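We use cookies to measure site traffic. Accept | Settings

Stop Selling Banner Space by the Month
27 Dec 2022
Print | E-mail this page

Local directory sites still price ads by the month. The Kakow visitor guide charges one flat rate for a listing in June and the same rate in the off season, when traffic is far lower. A small shop pays for 12 months and gets useful exposure in 4.

A better unit is the click to the advertiser's own page. Workura moved its town listings to this model with a cap of 30 clicks per billing period. Past the cap, the listing stays up at no charge. The site carries more risk, and its income varies by season. 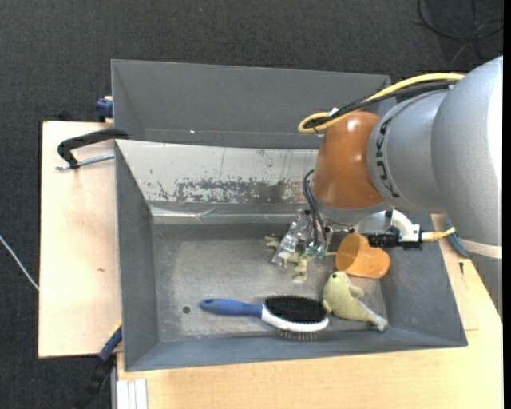
The cap should be set per category. Lodging needs a higher one than repair services. Garg uses 10 for trades, which I think is too low for plumbers in winter. Publishers should also send each advertiser the raw click log with the invoice.

Sign up for our newsletter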